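Drundska Open Bin, Large, Dark Gray
Reviewed 21 May 2018

The product page calls this a bin "for life." I've had mine since November, and I'd like to know whose life they meant.

I bought it to replace a Naqvi tub that split down one corner. The Drundska cost more, and I went in expecting to be talked out of it. I wasn't, quite, but the gap between the two is smaller than the price suggests.

What I like

The sloping walls. Small stuff slides down to the floor and stays where you can see it, and you can get a hand into the corners. The matte finish doesn't throw glare back at you under a work light. It also doesn't flex when you lean on it, and I lean on it a lot.

What I don't

The floor. Mine had rub marks within 3 weeks, and spoons and other metal odds and ends seem to be the worst for it. Soap did nothing. A melamine sponge took off one mark and left a paler patch in its place. If you mostly store soft toys, you may never run into this. Drundska's care leaflet says "wipe gently," a fine plan for a vase.

There's no lid, and the one Dirincombe sells as a universal fit rocks on the rim. I sent it back.

At 42 dollars I'd call it fair. At the full list price, over twice that, I'd walk past it.

Spoons and a toy dinosaur at the back, and a floor with plenty of rubbing on it:

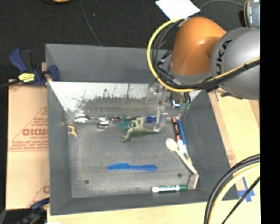

Would I buy it again?

Maybe on sale. The Rokusetti 697 is next on my list to try, mainly for its removable floor liner. Three stars for now, and I'll change that if the walls start to go the same way as the floor.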